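Tuesday, October 30, 2018

Transfer desk notebook, Flivovholm workshop
Written by Melaniia, to be read also by Bent before he goes to the coast

Continued from the last entry. I had the arrivals instructions open all morning and I rewrote the page for the guests three times. The old text says "go out and turn right, our driver waits by the kiosk". There are 2 doors in the arrivals hall at Kobori and the kiosk can be on the right or on the left, depending on which one you take. I walked both ways last week with a suitcase and a stopwatch. From the north door it is three minutes to the kiosk, from the south door it is less than two, but you must cross the line of people waiting for car hire.

New text, version three:

"After you collect your luggage, go through the customs channel. You will come out by one of two doors. Look for the large clock. Our driver stands under the clock with a board that says Grerkovari and your family name. If you do not see the driver after ten minutes, please ring the number on your voucher. Do not leave the building."

I think "ring" is good for British guests. Bent prefers "call". We leave "ring" for now and I will ask the desk in Hunik what their guests understand best.

The last sentence is important. In the summer we had guests who went outside to look for the minibus and walked as far as the coach park. The driver was under the clock the whole time. They were very polite but they missed the ferry.

Name boards. The driver's board is still a problem. The white plastic one shines under the ceiling lamps and from ten metres I could read nothing on it. I tried matt paper in the same holder and it was readable from the customs door. The letters must be as tall as my thumb, and thick. Long family names do not fit in one line at this size. Bent suggests to write only the first eight letters, but I don't like this, a guest can think it is another person. My proposal is two lines and no hyphen.

Also the tablet version. The drivers like it because they don't need to print anything, but the screen goes dark after 2 minutes and then the man is standing there with a black rectangle. I have changed the setting on the first tablet. The second one asks for a password that I don't have. Bent, do you have it?

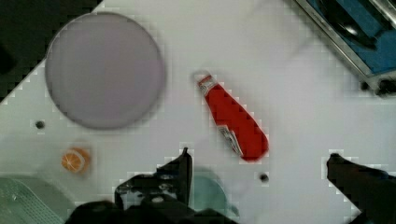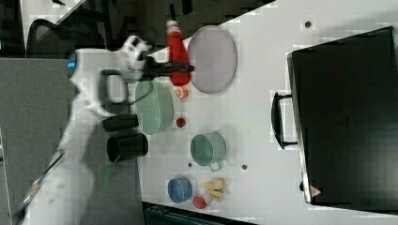 Flight 641. This is the late one and it causes most of our waiting time. The timetable gives 22.50 but the passengers come out when the kiosk is already closed and its lights are off, so for this flight the kiosk is no use as a landmark at all. The clock is lit all night, I asked the airport information desk and they confirmed it. One more reason for the clock.

For this flight I would like the driver to have the hotel keys with him. The reception in Hunik closes at midnight and the road takes fifty minutes when it is dry. Now the guests get their keys from a box with a code, and the code is printed on the back page of the voucher where it is hard to find. If we keep the box, the code must go to the front page, under the hotel name. I have made a trial print and put it in the blue folder.

The map. I have drawn it again. In the old one north is on the left side, which I did not notice for a whole season. Now the customs doors are at the bottom and you read it upwards, in the same direction that you walk. I removed the toilets from upstairs, the chapel and the bank. I kept the toilets on the ground floor, the cash machine and the lift. I have tested the map on my sister, who has never been to Kobori, and she asked where the bus stop is. It is a fair question but the page is for people with a transfer. I am not sure. Maybe a small letter B with no explanation is worse than nothing.

Printed in black and white the route line is too pale. Make it thicker, or dashed.

Still open:

Password for the second tablet (Bent).
"Ring" or "call" (me, with Hunik).
Keys with the driver on 641. Needs a yes from the hotel, and I have written to them but I have no answer yet.
Child seats. The voucher says "on request" and does not say who to request it from. I found the sentence in 3 different places in our papers and each one gives another telephone number. Only the one on the voucher is right, I tried them all.
Ferry guests. They need their own page, with the departure time of the last boat in big figures.

Bent's remark from lunch, so I don't forget it: the drivers should also get the guests' page, so that they know what the guest was told. I will send it to them when the map is corrected.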